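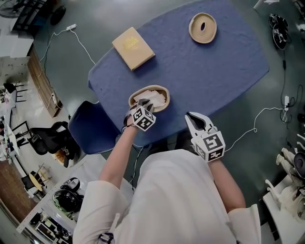

Folasade Abubakar keeps the hand-held grippers at Stemow running, a job she describes as "part watchmaker, part lost-property office." The pair has 589 hours on it, and she can tell you what most of them did to the finger pads. Paper is her least favorite. "Look at the left one going into that basket of crumpled white stuff," she says. "It seems soft. Then you open the jaws up and there's lint in the slide, and the slide is the only part I can't get to with a brush." The marker cubes, one behind each set of jaws, get more of her time than the jaws do. A cube that has shifted by a hair still looks fine to everybody except the software.

Her check takes 20 minutes, or 22 if someone is talking to her. I was talking to her. She wipes the printed faces with a dry cloth, never alcohol, after an early incident she calls "the gray period." Then she works each trigger slowly and listens.

"A click is good. Two clicks is a loose pin. No click, I go get coffee first."

The pins come from Clorside, in bags of far too many. Ingeborg Petersen, who wrote the maintenance sheet, wanted them replaced every December. Abubakar swaps them when they rattle.

"We've discussed it," Petersen says.

The cables are another matter. Abubakar has labeled them twice – first with tape, then with better tape – and both sets of labels now live on the floor. She plans to try heat-shrink sleeves next, once she finds the box they came in.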